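Prüfliste Arbeits- und Lagerräume, Gebäude Muvside
Wiederkehrende Begehung, Stand 20. März 2023
Geltungsbereich: Packraum 701, angrenzender Flur, Teeküche, Handlager Jivunside
Bewertung: i. O. = in Ordnung, M = Mangel, n. g. = nicht geprüft, entf. = entfällt

1 Verkehrs- und Fluchtwege

1.1 Fluchtweg vom Packraum bis zur Treppenhaustür frei von Lagergut: M
Zwei Rollwagen im Flur abgestellt. Die lichte Breite von 800 mm an der engsten Stelle ist gerade noch vorhanden, für einen Flucht- und Rettungsweg mit dieser Belegung aber nicht ausreichend. Wagen im Handlager abstellen. Wiederholungsmangel aus der Begehung im Juli.

1.2 Notausgangstür ohne Hilfsmittel von innen zu öffnen: i. O.
Türblatt schleift leicht am Boden. Band nachstellen.

1.3 Rettungszeichen vorhanden, lesbar, beleuchtet: M
Zeichen über der Flurtür ohne Funktion. Akku vermutlich am Ende der Lebensdauer, Leuchte Typ Utik, Ersatz ist beim Lieferanten angefragt.

1.4 Fußboden eben, rutschhemmend, ohne Stolperstellen: i. O.
Die Übergangsschiene zur Teeküche wurde neu verschraubt.

2 Brandschutz

2.1 Feuerlöscher zugänglich und gekennzeichnet: i. O.

2.2 Prüfplakette der Feuerlöscher gültig: M
Gerät im Handlager überfällig. Der Austausch ist mit der nächsten Sammelprüfung nicht vereinbar, Einzelprüfung beauftragen.

2.3 Brandschutztür schließt selbsttätig: i. O.
Vor der Prüfung Holzkeil entfernt. Der Keil verbleibt bei der Hausverwaltung. Ein Feststellen der Tür ist ausschließlich mit zugelassener Feststellanlage statthaft.

2.4 Kartonagen und Packmaterial getrennt von Zündquellen: i. O.
Abstand zum Heizkörper im Packraum eingehalten. Leerkartons täglich abfahren.

3 Arbeitsplätze

3.1 Arbeitstische standsicher, Kanten unbeschädigt: i. O.
Verschraubung der Tischbeine nachgezogen, kein Spiel feststellbar. Bei höhenverstellbaren Tischen ist zusätzlich die Endabschaltung zu prüfen (Position 3.5).

3.2 Ablageflächen geordnet, Behälter nach Inhalt gekennzeichnet: i. O.
Handschriftliche Kennzeichnung ist zulässig, solange sie lesbar bleibt und dem Behälter eindeutig zugeordnet ist. Für Gefahrstoffe gilt das nicht, siehe Abschnitt 5. 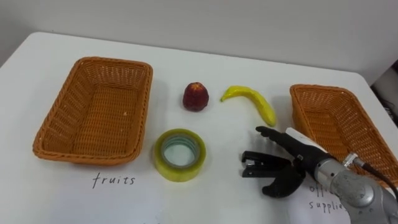 3.3 Messer und Abroller mit Klingenschutz: M
Bei einem Handabroller fehlt die Abdeckung der Zackenklinge. Gerät aus dem Bestand genommen. Sicherheitsmesser mit selbsttätigem Klingenrückzug sind vorhanden, werden aber in der Schublade aufbewahrt statt am Halter. Unterweisung nachholen.

3.4 Beleuchtung ausreichend und blendfrei: i. O.
Messung auf Tischhöhe an 4 Punkten, Sollwert überall eingehalten. Das Messprotokoll liegt der Originalliste bei.

3.5 Endabschaltung höhenverstellbarer Tische: entf.

4 Elektrische Betriebsmittel

4.1 Ortsveränderliche Geräte mit gültiger Prüfplakette: M
Wasserkocher in der Teeküche ohne Plakette. Vermutlich Privatgerät. Bis zur Prüfung außer Betrieb, Stecker mit Anhänger versehen.

4.2 Mehrfachsteckdosen nicht hintereinandergeschaltet: i. O.

4.3 Leitungen ohne sichtbare Schäden, Zugentlastung wirksam: i. O.
Die Leitung des Etikettendruckers ist knapp bemessen und sollte bei Gelegenheit umverlegt werden.

4.4 Fehlerstrom-Schutzeinrichtung, Prüftaste betätigt: n. g.
Abschaltung während der Betriebszeit nicht möglich. Nachholtermin außerhalb der Packzeiten festlegen.

5 Gefahrstoffe und Erste Hilfe

5.1 Reinigungsmittel in Originalgebinden: i. O.

5.2 Betriebsanweisungen ausgehängt und aktuell: M
Der Aushang nennt noch das frühere Entkalkungsmittel.

5.3 Verbandkasten vollständig, Verfalldaten eingehalten: M
2 Wundschnellverband-Sets abgelaufen. Verbandbuch vorhanden, letzte Eintragung ohne Unterschrift.

Fristen
Mängel zu 1.1, 3.3 und 4.1: sofort. Mängel zu 1.3, 2.2 und 5.3: binnen zwei Wochen. Übrige Punkte bis zur nächsten Begehung. Die Erledigung ist in der Spalte „behoben“ abzuzeichnen. Rückmeldungen per E-Mail ersetzen den Eintrag nicht.

Verteiler: Hausverwaltung Muvside, Lagerleitung Jivunside, Ablage Arbeitssicherheit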